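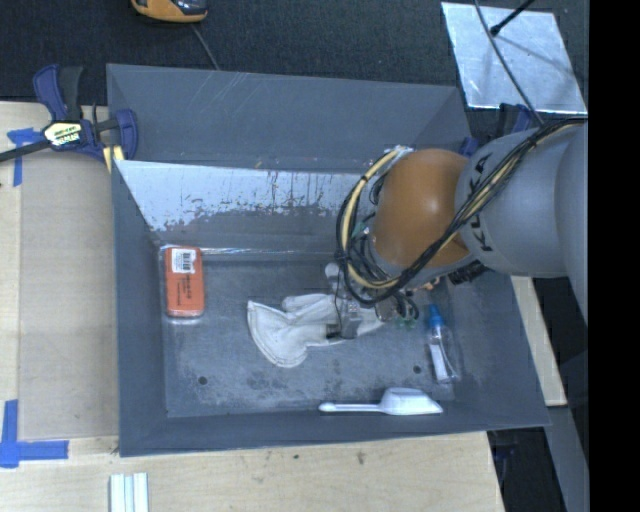
Shallow sloped-wall bin in grey sheet metal, clamped to a wooden tabletop and holding small mixed items.

Skallenstead Shallow Sorting Bin
Product group: Bench Bins and Trays
Supplied by Hestard

Overview

The Skallenstead is an open-topped sheet-metal bin for use on benches and worktables where small articles of different kinds are gathered, sorted or handed on. It is supplied to schools, laboratories, packing rooms and repair workshops. The low profile gives a clear view of the contents from a standing or seated position, and the sloped walls guide small items back towards the flat floor.

The bin is intended for light, dry articles. Typical contents include gloves, erasers, measuring scoops, small plastic bottles and similar objects that are easily mislaid on an open bench. It is not intended for food, for liquids or for the storage of sharp tools.

Construction

The body is formed from sheet metal and left unpainted. Two small round holes are provided in the floor. They may be used to fix the bin permanently to a bench, or left open. Customers who handle very small parts should order the pair of blanking plugs listed under Accessories.

The unpainted surface will mark with use. Smudges on the floor and streaks on the inner walls are to be expected in a bin that is in regular service, and do not affect its strength. Customers who require a uniform appearance are advised to consider the Orbán, which has the same outline and a painted finish.

Securing the bin

Where permanent fixing is not wanted, the bin may be held by its rim with a quick-release bar clamp. One clamp is sufficient for most bench work – a second is recommended where the table is moved often. Clamps are not included. The position of the bin can be marked on the table with painter's tape so that it may be returned to the same place after cleaning.

The table edge should be sound and level. The clamp should be tightened by hand only, as excessive force may bend the rim.

Care

Empty the bin before cleaning. Wipe the floor and walls with a soft, damp cloth and a little mild soap, then dry at once. Water should not be left to stand in the corners. Abrasive pads and strong cleaning agents will scratch the metal and are not recommended.

Ordering information

Skallenstead, unpainted: order code 1110
Orbán, painted: available to order
Ukudano divider set: fits both models
Blanking plugs: sold in pairs
Minimum order: one bin
Cartons: bins are packed 3 to a carton where quantity allows
Quantity terms: available on orders of 10 or more

Over 300 Skallenstead bins have been supplied to date. Orders received after 10th January will be dispatched with the revised fixing sheet. Bins bought before that date may be fixed in the same manner, and a copy of the sheet will be sent on request.

Returns are accepted for unused bins in their original packing. Please quote the order code in all correspondence with Hestard.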